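Grisinel hold fault

The Grisinel hold fault was a software failure in a line of two-finger robot grippers made by Zunent and used mainly for sorting and folding linens. It came to light in August at the Farouk laundry works, where an arm closed on a towel, lifted it, and declined to give it back.

The gripper judged its hold by motor current. Thin cloth pressed between the fingertips drew so little extra current that the controller read the hand as empty. It therefore ignored the command to open, on the reasonable ground that an empty hand has nothing to release. The arm then went on to its next pick with the last one still attached. One unit made 12 rounds of the table this way before an operator stepped in, and its log recorded every round as a success.
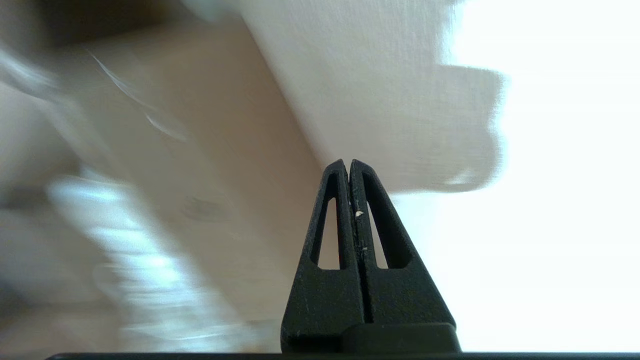 Can a gripper that has stopped letting go be opened by hand?
Only after the arm's power is cut and the brakes have set. Pulling on the cloth while the motor is live can make the controller squeeze harder.

That second behavior turned a nuisance into a safety matter. Two workers had their fingers pinched while tugging at stuck towels, neither of them badly. The manual had warned against this on page 500, in an appendix on storage.

Lukian Prokopenko, an engineer at the parts supplier Disix, traced the fault to a threshold set during tests with foam blocks. No cloth had been tried. Zunent issued a fix in December 2022 that checks finger position as well as current, and opens the hand on command whatever it believes it is holding. The update took 4 attempts to install at Farouk, the first three having been reported as successful.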